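4.2 Counting what is left

Hedgehogs do not fill in surveys, so we relied on footprints. Ink tunnels were set at 52 garden sites in Vurnine and checked every Wednesday. Prints turned up at nine of them, and cats at nearly all the rest.

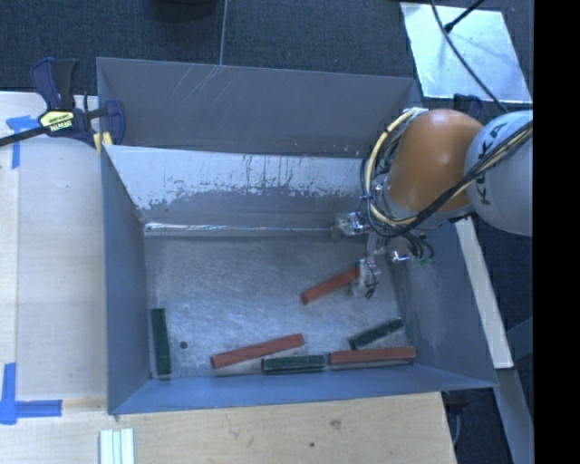
Vurnine, June

Figure 7. Six blocks, three red and three dark green, in a metal bin.

Sites next to hedges did better than sites next to decking, a result that will surprise no hedgehog. Carroll found the same pattern in Cetow, where eight of her tunnels were also eaten by slugs.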